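Bedspread

A bedspread is the top cover of a bed, laid over the sheets and blankets and usually big enough to hang down over the sides. It's one of the hardest-working pieces of cloth in any home! It keeps dust off the sheets, gives you somewhere to sit in the daytime, adds a little warmth at night, and in a small bedroom it may well be the largest patch of color anyone sees when they walk in.

Names

The words bedspread, coverlet, quilt and comforter are often mixed up, and plenty of families use one word for all of them. A coverlet is normally shorter and stops a little below the mattress. A bedspread traditionally reaches the floor, or close to it, and often has extra length to tuck under and over the pillows. A quilt is made of layers stitched together. A quilted bedspread borrows that stitching, usually with a thinner filling, so it lies flatter and folds up smaller than a true winter quilt. A comforter is thicker and fluffier again.

Quilting

The stitching is where the fun starts. Lines of thread run through the top cloth, the filling and the backing, and they hold the filling in place so it can't slide down into one corner (anyone who has fought with a lumpy old comforter will know how welcome this is). The lines can make diamonds, squares, waves or shells, or they can follow the shapes in the print. Closely spaced lines give a flatter, firmer cover. Wide spacing leaves it puffier.

Ezekiel Okafor's handbook "The Made Bed" devotes 30 pages to stitch patterns alone, and they are a joy to browse even if you never pick up a needle.

Prints

Plain white was long the safe choice, and it still looks wonderful, but printed covers have a cheerful history of their own. Florals, stripes and checks are the old standbys. Cartoon figures and big bright lettering are favorites for children's rooms, though plenty of grown-ups sleep under them very happily. A white background is popular with this sort of print, as it lets strong oranges, purples and blues stand out.

The Closton textile collection, put together by Wendell Haverford, holds 1000 printed covers and samples, including a lively group of alphabet prints. Its October display pairs covers with pillows that don't match them, which is how most people's beds really look.

Mixing patterns

Pillows, cushions and blankets gather on a bed over the years, and few of them were bought together. Florals next to stripes, or a black-and-white cushion beside something yellow and green, can look terrific on a busy print. Hamish Gilchrist, writing about small bedrooms, suggests choosing 2 colors that turn up more than once and letting everything else do as it likes.

Making the bed

Spread the cover with the pillows off, pull it even on both sides, and smooth it from the middle outward. Spare blankets and towels can be folded and stacked at the head or the foot. In homes short on closet space the bed itself becomes the daytime linen shelf, with folded bedding piled at one end and the rest left clear for sitting, reading or sorting laundry.

Care

Check the label first. Many quilted covers can go in a home washer, but they need room to move, and a crammed drum will leave the middle badly rinsed. Wash bright prints in cool water. Dry them fully before folding, as the filling holds damp longer than the cloth does. Stored covers do best in a cotton bag, refolded along new lines every so often so the creases don't set.

See also: blanket, coverlet, pillow sham, throw cushion
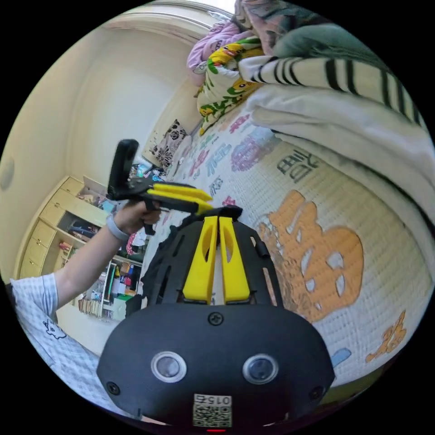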